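Öffentlicher Zugang zum Strandabschnitt Pukent außerhalb der Badesaison

Sânziana Costache
28. Oktober 2025

Sehr geehrte Damen und Herren, unser Verein plant im Mai einen Ausflug mit 60 Personen nach Pukent. Vorgesehen sind ein Spaziergang am Strand und eine Besichtigung des Klosters Rullalik. Ist eine Anmeldung erforderlich, und darf der Bus am Hafen halten?

Besucherdienst Pukent

Der Strand ist ganzjährig frei zugänglich. Gruppen ab sechs Personen melden sich für das Kloster schriftlich an; die Führung durch den Kreuzgang dauert eine Stunde. Reisebusse halten an der Haltestelle Fivow, die Zufahrt zum Hafen ist ihnen nicht gestattet. 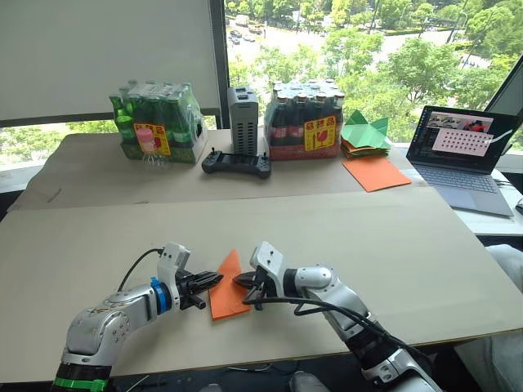 Sind die Strandlokale im Mai bereits geöffnet?

Geöffnet wird in der Regel erst mit Beginn der Badesaison. Bis dahin steht Gästen das Café am Leuchtturm zur Verfügung – Gruppen wird eine Reservierung empfohlen.

saxena_wanderer

Zum Leuchtturm führen 271 Stufen, das sollte man älteren Mitgliedern vorher mitteilen. Das Café liegt unten.

Uferweg_Nord

Wir waren voriges Jahr dort. Der Weg von Fivow nach Saxena ist 1.514 Meter lang und durchgehend befestigt. Zum Kloster kann ich nichts sagen, es war bei unserem Besuch geschlossen.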